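10/12/2022

Rain gauge emptied at first light. Read it twice and got the same figure both times, so I trust it. The barometer had been falling since yesterday evening and leveled off while I was making coffee. Wind light, from the southwest, not enough to move the top of the hedge.

Most of the morning went to the well. The pump has been short cycling again: pressure comes up to cut-out, the switch opens, and then with one tap running the pressure drops to cut-in much faster than it should. I had blamed the switch contacts in May and cleaned them, which improved matters for a while or seemed to. Looking back through this diary, the improvement lines up with the week I was away and no water was being drawn, so the contacts probably had nothing to do with it.

Procedure today: breaker off, drain the tank through the boiler cock, check the air charge at the valve on top. The gauge barely moved. The charge should sit 2 psi under cut-in and it was nowhere near that. Tapped down the side of the tank with a screwdriver handle and got a dull sound well above the midpoint, even after draining. Pressed the valve core and a little water came out with the air. That settles it. The bladder has failed and the tank is waterlogged.

Called the counter at Eskildsen for a replacement. They have the same nominal size in stock but with the connection on a different center height, so the tee will have to be remade. The Pumbridge tank would drop straight in and has a replaceable bladder, but it is on back order with no date. I asked whether the bladder kit alone could be had for mine and was told the model is sealed and always was. I had the manual open in front of me and it says the same on the second page, which I could have read before calling.

Decided on the Eskildsen tank. Parts needed for the tee: a longer nipple, a union, a new relief valve while it is apart, thread tape. The drain cock can be reused. I also want a shutoff on the house side of the tee, so that next time I can isolate the tank without draining the upstairs lines. The present layout has one valve, on the wrong side, and I have complained about it in these pages before without doing anything.

Pumped what air I could into the old tank as a stopgap. It holds the cycle at a tolerable length for now. Turned the breaker back on and timed the first fill against the last good one in the book. Slower, as expected. No running the washer and the shower together until the new tank is in.

Drove to Flikstead after lunch for the fittings. The road over Nakum is open again, with new gravel on the north side that has not been rolled and throws stones. The hardware store had the union and the relief valve but only galvanized nipples in the length I need. I would like brass against the brass tee. Bought the galvanized one anyway as insurance and will look for brass elsewhere before the tank arrives. Receipt is in the folder behind the manual.

Odometer passed a service interval on the way home. The oil is clean enough on the stick and at the upper mark. I will do the change with the tires so the car only goes up once.

The water meter on the garden line reads 1,044. I have been meaning to start a proper log of it, and this can be the first entry. The hose bibs need to be shut off and drained before the first hard frost in any case, and after that the figure should hold still until spring. If it moves, there is a leak between the meter and the shed, and I will know where to dig.

Supper was soup from the freezer and the end of the bread. Tried the new low-wattage bulb over the stove. The light is adequate for reading a label and too yellow for judging whether an onion is done. I will move it to the hall, where color does not matter, and put the old one back.

Barometer again before bed: steady, a hair above the morning reading. Rain had started by then, very fine, and the gauge was not worth reading. Drained the condensate bottle on the dehumidifier and wrote the date on the filter.

For tomorrow: call the other supply house about the nipple, measure the floor clearance under the tee with the tape and not by eye, cut a paving slab down for the tank to stand on. The old one sits directly on concrete and has rusted along the bottom rim. Also find the 3 spare compression sleeves that were in the coffee can, because the can is on the shelf and the sleeves are not in it.

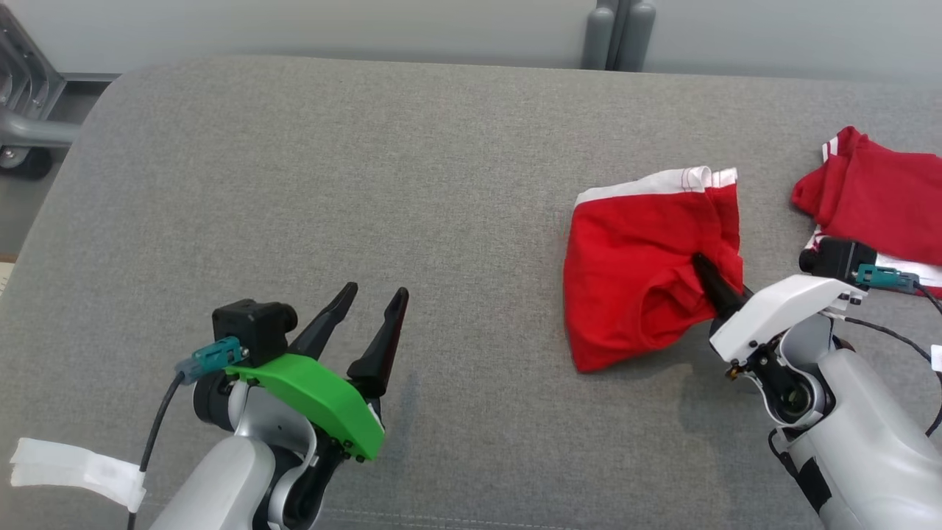

The sleeves may be in the box with the old faucet, under the cellar stairs. I will look there first, and if they are missing I will add them to the order with the tank.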